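I have a grudge against the home position, and I'd like to air it.

Some background for anyone who doesn't spend their working life with a simulated robot. We run a small cell at Espiritu, all of it virtual: a furnished room, an arm on a base, and a camera mounted out at the wrist. The arm practises in there long before anybody lets it near real furniture. My job is to keep the thing healthy. I set it up in the mornings, I work out why it has stopped when it stops, and I argue with people about whether a virtual machine needs looking after at all (it does, oh it does!).

The argument goes like this. A real arm gets dirty, its cables chafe, somebody leans on the fence. A simulated one just sits in a file. Load it on Monday or load it in October, same arm. So why would you check it? My colleague Branislav Vondráček held this view very cheerfully for a long time, and he's a far better programmer than I am, so I used to let it go.

I don't let it go any more. The arm may be the same, but everything it's bolted to keeps changing. Someone swaps a table for a nicer table. Someone updates the Prisus physics settings and forgets to say. The room gets a different floor, which is a few millimetres higher than the old one, and suddenly the base thinks it's standing in a hole. None of it shows up as an error. The joints report all the right numbers, home is home, green lights everywhere, and the wrist camera is pointing somewhere daft.

Which is why my first job each morning is to look at what the camera sees, with my own eyes, before I read a single number. I go in close on the furniture, too. Wide views are lovely for showing visitors but they forgive everything.

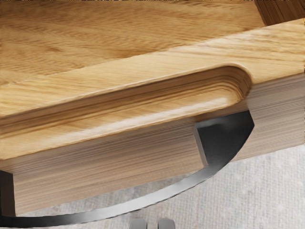

Down at the finger-pull, with the curved metal band underneath and the carpet beyond.

I'm very fond of that groove. It's a good honest test of a setup: it has a rounded end and a lip you can line things up against, and layered wood grain that goes to mush the moment the textures load badly. If I can park the view where I meant to park it and the layers still read as layers, I'm a happy woman. A check like that takes me 18 minutes, tea included, and I'd defend every one of them.

Compare it with the official way. The Waltex checklist we inherited has 43 lines, and I've counted how many of them ask you to look at anything. Two! The rest are values to be compared with other values. I understand the appeal, you can hand it to a script and go home, and Branislav did exactly that. His script ran 600 times without a complaint. During a good stretch of those runs the camera mount was rotated a few degrees off where it should have been, because the mount had been edited and the reference value had been edited along with it. The two agreed with each other beautifully. They were both wrong.

It was Tayla Whitcombe who spotted it, on her second week, by asking why everything leaned. We'd been collecting practice runs the whole time, 3,000 of them, and I won't pretend the afternoon that followed was a pleasant one. Most could be saved by working out the offset and correcting for it. The rest went in the bin, and Branislav bought the biscuits.

So what should looking after a virtual cell involve? I'd say much the same as looking after a real one. Keep a log in sentences, with a name next to each change. Leave the reference values alone when you edit the thing they refer to, and let the check fail, so that a person has to come and see. And give that person something fiddly to look at. 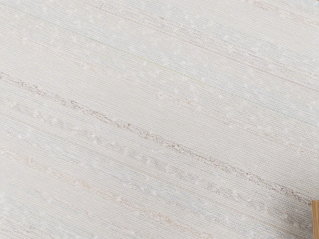

Plain surfaces are where I get the most pushback. People will accept that an edge or a handle deserves a careful look, but cloth? Pale cloth? Well, yes. A weave has a direction, and a direction tells you straight away if your view has rolled. It also tells you whether the fine detail is surviving the trip through the renderer, and with a perfectly smooth white surface you'd have no idea. When we moved over to Ritix for rendering I spent longer on fabric than on anything else in the room, and I got teased for it.

I'll grant the other side one thing. Looking doesn't scale. If we had a hundred rooms I couldn't sit there with my mug peering at all of them, and a script would have to do most of it. Fine. Pick a few each morning and peer at those, and change which few. I put this to Branislav and he has agreed to try it, provided he can write a script that chooses them.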